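The arm on the back bench

On a Monday evening in Kestthorpe, the shared workshop behind the old dye works is mostly given over to bicycles. There are two lathes near the door, a kiln that belongs to a potter on the first floor, and a long run of benches where members pay by the month for a stretch of surface and a lockable drawer. The back bench, under the window, has been taken since August by Blandine Delorme and Rekha Rajput, who are building a robot arm.

They met over a broken bandsaw. Delorme repairs pipe organs for a living and had come in to cut some small parts in pear wood. Rajput teaches chemistry at a secondary school in Odenbridge and wanted a cabinet for her kitchen. Neither had built a robot before. Rajput had been complaining about the end of the school day, when the glassware from three practical lessons has to be put away by whoever is still in the building, and Delorme asked how hard it would be to have a machine do it.

"I said it would be very hard," Rajput says. "She took that as a yes."

The first arm was made from a kit. It was sold under the name Skutomo, came in a flat box with the instructions on a single folded sheet, and cost less than either of them had expected. The joints had a good deal of play in them. If you told the arm to go to a point on the bench it would go somewhere near it, and if you told it again it would go somewhere else near it. For picking up foam blocks this was fine. They spent six weeks picking up foam blocks.

The second arm used the motors from the first and not much else. Delorme redrew the links so that each one was shorter and stiffer, and fitted proper bearings at the shoulder and the elbow. She works in the way she works on organs, with a pencil and a steel rule, and only puts a drawing on the computer when the part has been argued over on paper. The workshop's printer ran for most of two weekends. One batch of parts came out warped and is now holding a window open.

They call the arm Shirima, after the street where Delorme lodged as an apprentice. Rajput wanted to call it something shorter.

The electronics were Rajput's half of the job, although she had to learn most of it as she went. Each motor reports its position back along a single cable, and the cable was the cause of nearly every fault in the first two months. It ran outside the arm and caught on things. When it was moved inside, it rubbed on a bolt head at the elbow until the insulation wore through and the wrist stopped dead halfway through a lift. She has since put a sleeve over it and filed the bolt head down. There is a notebook in the drawer with 36 faults written up in it, and by her count 17 of them are the cable.

The arm is taught by hand. One of them moves a smaller copy of it, clamped to the other end of the bench, and the real arm follows. The computer records the movements along with pictures from a camera, and after enough repeats a program is trained to produce the movements for itself. They keep each session to one task. A session of 62 repeats takes an evening, if the tea breaks are short, and the first model they thought worth keeping was trained on 120.

Most of the work, both of them say, is in the dull part of it. The rack has to start in a slightly different place each time or the arm learns only one place. The person steering has to be patient and has to steer the same way when tired as when fresh. Delorme is better at this. Rajput tends to hurry the last few centimetres, and the model trained on her evenings hurried them too. 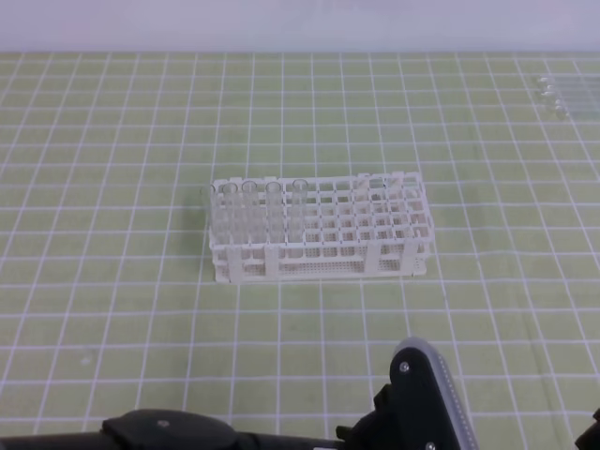 Glass was a problem from the start. The camera has little to go on with a clear tube, and where it finds an edge it may be looking at a reflection from the window. They tried a darker surface and a lighter one, and hung a blanket over the window for a week until the other members asked for the daylight back. In the end they settled for working after sunset in the winter months, with the same two lamps in the same two positions, marked on the bench with tape.

Grip was the other one. The first fingers were smooth and let the tubes turn as they were lifted, so that a tube which had been upright when the fingers closed was leaning by the time it reached the rack. Squeezing harder worked until it broke one. Delorme tried cork, then leather from an organ bellows, then a rubber strip with a pattern cut into it. The leather held best of the three but picked up dust and had to be brushed between runs.

On a good evening the arm now gets eight tubes out of ten into a cell without help. On a bad one it may put a tube down beside the rack and then go back for it again and again. Rajput has stopped sitting next to it with her hand on the switch, though she still stays in the room.

The school has not been offered the arm and she does not plan to offer it. A practical lesson gets through far more glass than Shirima could clear before the building is locked – at its present speed, one class's worth would take until after supper. She would like it to be twice as quick by the summer.

Delorme is less bothered about speed. She has started drawing a third version of the wrist, with the cable running through the middle of the joint, and has ordered the bearings for it. They should arrive next week.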